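Wednesday, late

Day three of the great sorting out, and I have been beaten by a box of buttons.

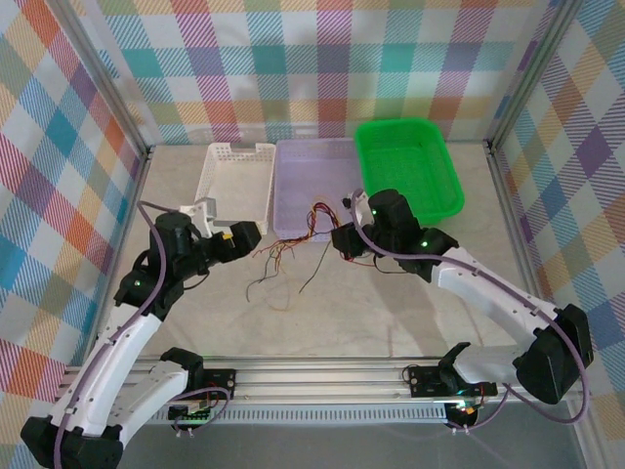 I started after breakfast with a plan. The plan was on an index card and it said KEEP, GIVE, GONE. By ten I had added a fourth heading, ASK KURNIAWATI, and by lunch that pile was taller than the other three put together and had begun to lean.

Aunt Gebreyes (we called her by her last name, all of us, even her own sister did) lived in the house on Pledham Street for most of my life and threw out, as far as I can tell, one thing. It was the manual for the furnace. I know this because I spent an hour tonight looking for it while the furnace made a noise like a man clearing his throat before a speech. Why a furnace should run in August is a question for the manual.

The buttons. They were in a cookie tin inside a hatbox inside a suitcase, so I thought I had found the jewelry. I tipped them out on the bed and then of course had to pick them off the bedspread, which is chenille and holds on to a button like a grudge. Some are still sewn to squares of the coat they came from. One has a tag tied to it in her handwriting that says "no good." She kept it anyway. She kept it and labeled it.

Kurniawati Kusuma came over at four with iced coffee and no pity. She was next door to my aunt for years and has a key, and opinions about the drapes. I showed her the leaning pile. She went through it in ten minutes flat. Out, out, out, church sale, out, mine (a gravy boat, apparently lent), out. Then she got to the receipts and slowed down, and then she sat on the floor, and that was the end of the afternoon.

My aunt saved every receipt from Garley's, the hardware store that is now a place to get your eyebrows done. Screws, lamp oil, a hose, another hose. A snow shovel, returned. A snow shovel, bought again the next day. Kurniawati remembered the week of the shovel. There had been a fight over the shared driveway, and the first shovel was returned on principle and the second one bought on account of the snow. She told it very well and came out of it blameless.

There was also a bankbook with a last balance of $3,909, and for a minute or two I was a rich woman with a new roof. The account was closed before I finished high school. The bank is gone too. I put the book in KEEP, I suppose to punish it.

Called my brother at supper. He would like the clock, the good knives and the car, and feels I should have whatever I want of the rest. I said what I wanted was someone to carry a sofa bed down a flight of stairs. The line got very bad just then.

The dump is open until noon on weekends and charges up to $130 a load, depending on the mood of the fellow in the booth. I could hire the Pranetham people to haul the lot, but they want everything boxed and stacked by the door, and if I could get everything boxed and stacked by the door I would not need the Pranetham people.

Dinner was crackers and a can of peaches from the pantry. I checked the date on the peaches after I ate them. Will write tomorrow if spared.

Still to do: linen closet, the thing under the porch, both hoses. Ask K. about the drapes again when she has had something to eat. Buttons are back in the tin, including the no good one. I had it in GONE for a while and it bothered me all through supper.

Furnace just started up again.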